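31 Oct 2019

**Visit to the suturing room at Sotley**

I went to the open day at Sotley together with my colleague Souad Zaki. We both teach sewing and leather work at an evening school, so we are not medical people, and I ask the reader to forgive me if I use the wrong word for something. We came because the program promised an hour about stitching, and we wanted to know how our own craft looks when it is done on tissue.

The train from Ponard was late, and we missed the welcome speech. At the desk they gave us a paper badge and a map, and put us in the second group, with 16 people. The corridor to the training rooms is long and painted in a very pale green. On the walls are old needles in glass cases, some of them straight like ours, and I would gladly have stayed there longer. One case had silk thread on a wooden card, with a price written by hand.

Our guide was Pavithra Pai. She teaches suturing to the younger surgeons, and she speaks slowly and clearly, which I was thankful for. First she let us hold a curved needle with a simple hand holder and push it through a foam pad. It is harder than it looks. My hand wanted to push forward, as with leather, but a curved needle must be turned from the wrist, so that it follows its own shape. Souad understood this before me. My first stitch came out far from the place where I wanted it.

After the pads we moved to the room with the screens. The lights were turned down and we stood in two rows.

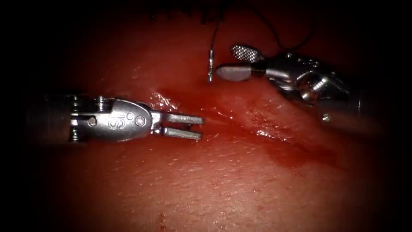
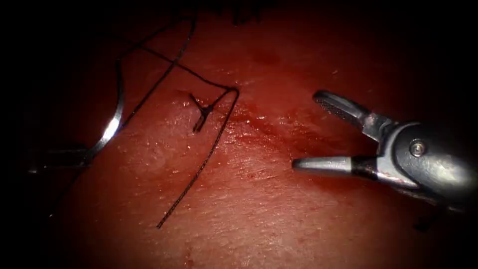
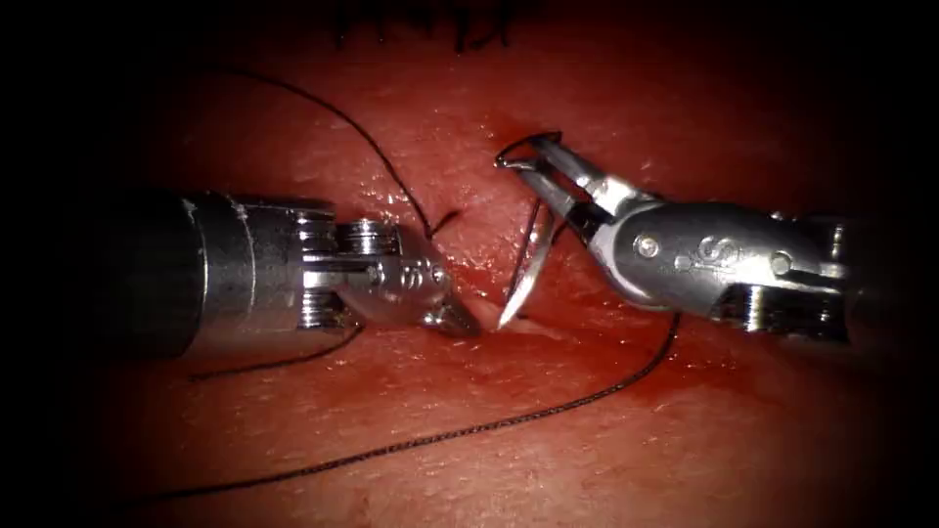
Red tissue in all three, and black thread with a curved needle in the second and third.

Pavithra Pai spoke for a long time about the thread. She likes to begin with a tail that is not too long, because a long tail gets in the way when the knot is made. I tell my own students the same thing. She also said that a beginner looks only at the point of the needle and forgets the thread behind it, and then it catches somewhere. A man in our group asked how many stitches a student makes before she is satisfied. She answered that one of her students kept a notebook and had reached 3,781, and that she was still correcting him - everybody laughed, but I think she was serious.

I asked about the distance between stitches. In leather we mark it with a wheel before we start, so the holes are even. They have no wheel. They learn to judge it by eye, and the teacher measures afterward with a small ruler. Souad asked about pulling tight, because this is the most common mistake in our classes. The answer was that the two edges should touch and nothing more. If the edge becomes a small hill, the thread is too tight. I wrote this sentence down to use it in my lessons.

At the end there was a table with practice sets from two suppliers, Irneo and Rajan. The Irneo set costs 69 dollars and has a thicker pad with three layers. The Rajan set costs 40 dollars, and the pad is thinner, but the box closes better and the needles have their own slots. I bought the cheaper one. Souad did not buy anything, but she took a handful of the free thread samples.

Some practical remarks for those who want to go next year. The registration opens in September and the stitching hour is full quickly, so choose it first. There is no seat in the screen room, and you stand for most of the hour. Coffee is free until noon. The cafeteria is good, especially the lentil soup, but the line is long when two groups come out at the same time. Bags must stay in the lockers, and you need a coin for this - we had to borrow one from the lady at the desk.

I have now practiced on the pad for a few evenings at my kitchen table. The turning of the wrist is going better, the spacing is still bad. Souad wants to try the curved needle on a lining next, in the corner of a bag where a straight one never fits, and I will bring the set to our class so she can borrow it.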